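3. Setting and Methods

3.1 The study area

The work reported in this section was carried out in Girkimow, a former mill district on the east bank of the Ibarra River. The first bleaching works opened there in 1902, and for several decades most households had at least one member employed in washing, drying or finishing cloth. The last of the large works has closed, but the trade has not left the district entirely. Small laundries, linen hire firms and repair shops occupy the ground floors of many of the older buildings, and they draw their water from the same municipal main that once served the mills.

Our interest is in how these small firms use water and what they do when the supply is limited. Studies of household water use are common, and there is a large body of work on heavy industry. Shops with a handful of workers fall between the two. They are billed on a commercial rate, they rarely have meters on separate machines, and their owners tend to think of water as part of the rent. When the utility in Girkimow began rationing supply during the dry months, these shops were placed in the same group as offices and stores, whose needs are very different.

3.2 Sample

We drew our sample from the commercial billing register. A shop was eligible if it listed laundering, dyeing or linen hire as its main activity and if it had been at the same address for at least 2 years. This gave 125 eligible shops. All were sent a letter and a short form. Shops that returned the form were visited by one of the field team, who read the main meter, noted the type of machines in use and arranged a longer interview with the owner or manager.

Shops that did not return the form were sent one reminder. We did not make unannounced visits. This means that firms with very irregular hours are likely to be underrepresented, and we return to this point in Section 5. Shops attached to hotels were left out because their water is billed together with that of the guest rooms and could not be separated after the fact.

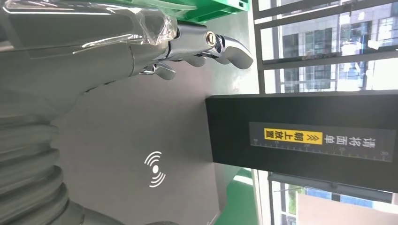 Figure 3. Chrome-finished finger segments and joint housing, seen at close range. The view is turned sideways.

3.3 Meter readings

Main meters were read once a week, always before the start of the working day. Readings began in February and continued until the end of the rationing period. Where a shop shared its meter with an apartment upstairs, we asked the occupants for permission to fit a second meter on the branch line. Most agreed. Where they did not, the shop was kept in the interview sample but dropped from the analysis of volumes.

We converted weekly volumes to liters per kilogram of dry linen. Owners gave us the weight of linen from their order books. Linen hire firms record this with care, as they charge by weight. Neighborhood laundries usually charge by the load, and for these we weighed a set of typical loads on a platform scale and applied the mean to the number of loads in the book. The resulting figures are less precise than those for the hire firms, and we report the two groups separately throughout.

Leaks were a problem we had not planned for. In several shops the meter moved slowly even with every machine off. We asked owners to close the main valve overnight once a month so that the loss could be estimated from the readings on either side. The estimates were then subtracted from the weekly totals. Subtracting them makes the washing process look more efficient than the shop as a whole, and readers who want the full draw on the public supply should use the uncorrected totals in Appendix B.

3.4 Handling and sorting

Water use depends partly on what happens before the linen reaches a machine. Mixed loads need a longer rinse, and a load that is too small uses nearly as much water as a full one. For this reason we recorded how linen arrived, how it was stored and at what point it was sorted. Three patterns were common: sorting by the customer before drop-off, sorting at the counter, and sorting at the machine. The last of these was linked to the highest number of part loads, as staff at the machine had little room to set pieces aside for a later wash.
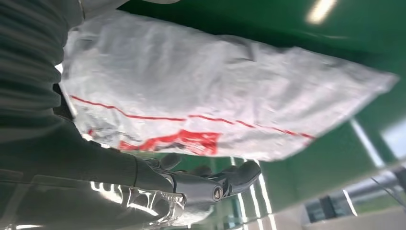 Containers for linen varied a good deal from shop to shop. Canvas bags were standard among the hire firms, which own them and wash them with their contents. Smaller laundries accepted whatever the customer brought. A large white plastic sack, of the general kind gripped at its edge in the view printed here, was the form owners mentioned most often in interviews. Sacks like this are cheap and keep the floor dry, but a white one that is not clear makes it hard to judge the contents without opening it, and owners told us that dark and light items were often found together only when the sack was emptied. Shops using the Wurneo tag system, in which the customer marks the type of load on a card at drop-off, reported fewer such cases. We did not test the accuracy of the tags.

3.5 Interviews

Interviews followed a fixed guide with 5 parts: the history of the shop, its machines, its customers, its response to rationing, and plans for the coming year. Each was held at the shop and recorded with the owner's consent. Where consent to record was refused, the interviewer took notes and read them back at the end. Two members of the team coded the transcripts separately and settled differences by discussion.

We asked about rationing in open terms first and only then went through a list of possible measures. These included washing at night, storing water in tanks, reusing rinse water, turning away orders and raising prices. Owners were often unwilling to say that they had turned away work. To check, we compared their answers with the order books wherever we had access to both, and we treat a drop in booked weight during rationed weeks as a possible sign of refused orders, though a drop in demand would look the same.

3.6 Data entry and checks

Readings and order weights were entered in Somusico, a spreadsheet package already in use at the utility, which allowed us to match our meter numbers to the billing register without a separate key. Every reading was entered twice. Any pair that did not agree was checked against the paper sheet. A reading lower than that of the week before was treated as an error unless the meter had been replaced, and all replacements were confirmed with the utility.

Missing weeks were not filled in. If a shop had a gap longer than a month, its data before and after the gap were analyzed as separate series. The data file used for the tables in Section 4 was closed on Tue 8 September, and corrections sent to us after that are listed in Appendix C but do not enter the results.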